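Starkcombe Residents' Handbook
Part 3 – Care of the Paved Road, the Curb and the Green Strip

Before you start

This part is for the residents and for the persons hired by them to do small works along the road. It treats the brick paving, the curb, the hedge at the foot of the wall, and the outside face of the boundary walls. For drains and street lighting please see Part 4.

You will need:
– a stiff broom and a soft broom
– a bucket, clean water and a mild soap
– dry jointing sand (the stock bag is marked 1588)
– a rubber mallet and two flat screwdrivers
– hedge shears, gloves, eye protection
– two warning cones

Ask Kavitha Pinto for the key of the tool cabinet. Please write your name in the book when you take something and again when you bring it back.

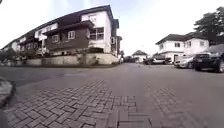

3.1 Sweeping and inspection

1. Put one cone at each end of the length where you will work. Do not close the full width of the road.
2. Sweep from the middle of the road toward the curb, then along the curb with the soft broom.
3. Collect the leaves in a bag. Do not push them into the hedge.
4. Walk slowly back over the swept part. Look for pavers that move under the foot, and for joints where the sand has gone down.
5. Mark each of these places with chalk – a cross for a paver which moves, a line for an empty joint.

Note: Low sun makes the inspection easier. A paver which stands higher than its neighbors will then throw a small shadow.

Note: The pavers lie in herringbone pattern, in zigzag rows. Keep this pattern in every repair, also in a small one. If you lay the pieces parallel, the repaired place may start to shift when cars turn over it.
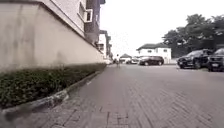 Fig. 3-1. Herringbone paving, with curb, hedge and boundary wall along the left side.

3.2 Filling the joints

1. Wait for a dry day. The sand must also be dry.
2. Pour a small heap of sand on the marked place and spread it with the soft broom, moving the broom diagonally over the joints.
3. Tap the pavers lightly with the mallet, so the sand goes down.
4. Repeat step 2 until the joints are full up to the beveled edge.
5. Sweep away the rest. Leave the place without traffic for 30 minutes.

CAUTION: Do not use cement or mortar in the joints. The paving must be able to move a little and let the water pass.

3.3 Resetting a loose paver

1. Put one screwdriver on each short side and lift the paver evenly. Do not lift from one corner only.
2. Remove the old sand from the sides of the paver and from the hole.
3. Add bedding sand and make it flat with a piece of wood.
4. Set the paver back in the same direction as before and tap it until it is level.
5. Fill the joints as described in 3.2.

If more than one square meter is loose, please stop and inform Sushil Jaiswal. The base under the paving must then be examined by the contractor Skarnach.
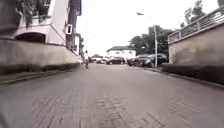 Bicycles often keep close to the curb. When you open a hole on that side, stand the cone before the hole in the direction from which they come, and do not go away from it until the paver is back.

3.4 Hedge and curb

1. Cut the hedge in June, and a second time only if it grows over the curb.
2. Keep the face of the hedge 30 cm behind the road side of the curb. Where the green strip is too narrow for this, cut it level with the back of the curb.
3. Brush the soil and the cuttings from the curb top.
4. Pull the weeds by hand.

CAUTION: Look for birds' nests before each cutting. If you find one, leave that part of the hedge as it is and tell Kenta Furukawa.

3.5 Walls and railings

1. Wash the painted surface from the bottom to the top, then rinse from the top to the bottom. In this way the dirty water makes fewer streaks.
2. For dark patches use mild soap and a sponge. Never use a wire brush or a high-pressure cleaner on render.
3. Wipe the metal railing with a damp cloth. Note any rust at the foot of the posts. 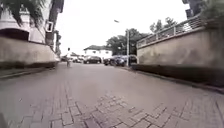

Fig. 3-2. Street with walls on both sides. The metal railing runs along the top of the right wall.

WARNING: Do not climb on a wall or lean a ladder against a railing. Work on the railing from the inner side only – ask the owner for access.

Cracks wider than a coin should be reported to Devendra Chaturvedi, with the position and the length. Small hair cracks can wait for the next painting.

Last revision of this part: 24 December 2023, Ľ. Šimek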